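Cleaning crew being moved to "demonstrating" for robot training. What should I ask before I say yes?

Asked in: Work and Careers > Automation
891 views, 3 answers

I've been on the evening cleaning crew at Grollitz for 11 years. We do the packing hall, the break rooms and the offices upstairs. In March we were told the company has signed up with an outfit called Prurkier, and part of our shift will go to recording cleaning tasks with a hand-held gripper so a robot can learn them. Sweeping, brushing out corners, wiping, that kind of thing. They want four of us to start.

Pay stays the same. My supervisor says no jobs will be lost but she couldn't give me that on paper. I have a bad thumb and I'm also wondering how hard it is on the hands. Has anyone done this? What changed for you and what should I ask?

Answer 1 (accepted)

I did it for two seasons at the Sernville warehouse, so I can only speak for there.

The job itself is ordinary cleaning done slowly. You hold the gripper and the gripper holds the tool. You do one short task, put everything back, and do it again with small changes. I was on the brush for most of the first month. A good day was 18 clean recordings per task and then on to the next one. The first week you will drop things.

On the hands: squeezing the trigger is the part that got me. We asked for a break every half hour and got it after one person went to the nurse. With a bad thumb I would bring that up now, before you start, and ask to try the gripper for a full shift first. Ask if you can switch hands.

What changed for the crew was mostly the schedule. The hours we spent recording were hours the floor was not getting cleaned, and at first they expected both. We ended up behind every Monday until they brought in a temp. Ask who covers your regular area.

Other things I would ask:
Is there a daily number you have to hit, and what happens if you miss it?
Does the camera record sound? Ours did for a while and we were not told.
Can you go back to your old duties if you don't like it?
What job title goes on your record?

We did lose two positions the next year. They were people who retired and were not replaced.

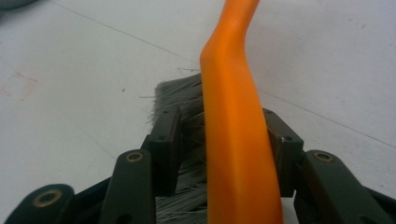
Brush work, orange handle and gray bristles, held in the gripper jaws.

Answer 2

Get it in writing. Same thing happened at my brother in law's place.

Answer 3

I run a shift at Ansari and we have had people recording since last fall. I disagree a little with the first answer about the daily number. We tried having no number and people didn't know when they were done, so they asked for one. It depends on who sets it.

We have roughly 2,000 recordings now and there is still no robot on my floor. Two of my people like it better than mopping and one asked to come off it, which was fine. Put your thumb problem in an email to your supervisor so there's a date on it.

Peadar McGrath

Comment from the asker: Thanks. I asked about the trial shift and they said yes. Still waiting to hear who covers the break rooms.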